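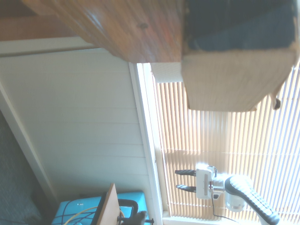

I've been writing house rules for our robot arm for most of a month now, and they finally fit on one sheet of paper. The first draft was four pages. My friend Shahab Fallahi read it, handed it back and asked which parts I thought anyone would remember with a gripper coming at their coffee. Fair question!

So I started over. What I have now is shorter, a bit bossy, and mostly made of things I learned by getting them wrong.

The first rule is about clamps. If something is clamped to a table edge, you check it by hand before you power up the arm. You put your hand on it and wiggle it. I used to just glance over, and then in October one of mine had crept most of the way off and I only noticed when the board under it started to rock. Now I wiggle everything, and I've gotten weirdly fussy about which way the screw end points, too. If it sticks out into the space where the arm swings, it gets turned around or moved.

Second, cables. Every cable on the arm needs enough slack for the farthest reach you plan to use, and not much more than that. Too tight and you're pulling on the connector every time the wrist turns. Too loose and the loop finds something to hook on (a chair, a drawer handle, my sleeve once). I move the arm by hand through the whole reach before a session and just watch the loops. It takes a couple of minutes and it's boring and I do it anyway.

Third, and this is the one people argue with me about: speed. Anything new runs at 200 millimeters per second, tops. Once it has gone through the whole routine without a hiccup you can go up to 500, and that's where we stop. Yes, the arm can go faster. I don't care! Nothing we do here is in a hurry. We pick up old books and little household things and put them down again, and a book does not need to travel at full tilt.

Fourth is light. If you're using a camera on the wrist, sort out the blinds before you start and then leave them alone until you're finished. I lost a whole afternoon at Stokeck to a patch of sun that kept sliding across the work. I was changing settings, changing them back, muttering. It was the sun.

Fifth, write it down. We keep a plain notebook with a line for every session — who ran it, what changed, anything that felt off. We're at 191 sessions, and I'd say the "felt off" column is the one I read most. Somebody wrote "wrist sounds scratchy" a few sessions before I would have caught it myself. I try to get people to write the vague stuff down even if they feel silly doing it.

There are real standards for all this, by the way, and if you're running anything bigger than we are you should read them properly. My sheet is only for our own room and it doesn't replace any of that. I did a full risk assessment first, then pulled out the bits a person needs while they're standing there.

Two things I still haven't settled. One is how often to do a full check of the bolts. I've penciled in every 4,000 cycles, but that's me picking a number that felt okay, and Shahab thinks it should go by the calendar. The other is whether one person can run the arm alone in the evening. Right now the sheet says no, and I've had some grumbling about it. I'm leaving it at no until I've had a chance to talk to the folks at Nazari, who have been doing this a lot longer than me.

If you've got a sheet like this for your own setup, I'd love to see it, especially if you have a good rule for the stop button. Mine just says "know where it is and be able to reach it," and I feel like that needs a second sentence.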